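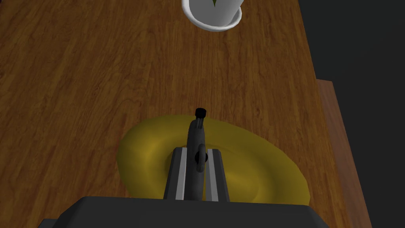
Plonance changes default reply settings and introduces comment holding period

Plonance, the social networking service operated by Wolberg, will change the default reply settings on all personal accounts in August. The update also introduces a holding period for comments posted in long threads and a revised reporting form.

Under the new defaults, replies to a public post will be open to followers of the account and to followers of those followers. Replies from any other account will be placed in a separate queue, which the author of the post can open, approve in part or clear. Existing accounts that have already set a reply preference will keep it. Accounts that have never changed the setting will be moved to the new default when the update reaches them.

The holding period applies to threads with more than 55 replies. A comment posted in such a thread is held for two minutes before it becomes visible to others. During this time the person who wrote it can edit or delete it, and no edit mark is shown. Once the comment is published, the ordinary editing rules apply. Direct messages and closed groups are excluded.

The settings were tested on 1324 accounts whose holders had opted in to early features. Testing covered the web version and both mobile apps. Following comments from the test group, the queue was moved from the notifications page to the post itself, and the countdown was made smaller.

The reporting form has been shortened to two steps. The first asks for the type of problem and the second for the posts concerned, which can now be selected together from a single thread. Previously each post had to be reported separately. Reports sent through the old form before the change will be handled in the usual way and do not need to be sent again.

Technical work on the queue was carried out by Molefe, which also maintains the Plonance search index. The text of the form and the help pages was prepared by Isik - the same firm will handle translations. Developers who use the public interface should note that queued replies are returned with a new status field. Clients that ignore the field will continue to work but will not show the queue.

The update will be released in stages, starting with the web version. Account holders can change the reply setting or switch off the queue at any time under Settings, Conversations. The holding period cannot be switched off by individual accounts.

Press enquiries should be sent to the Wolberg press office, which is open until 5 pm, or 3 pm on Friday.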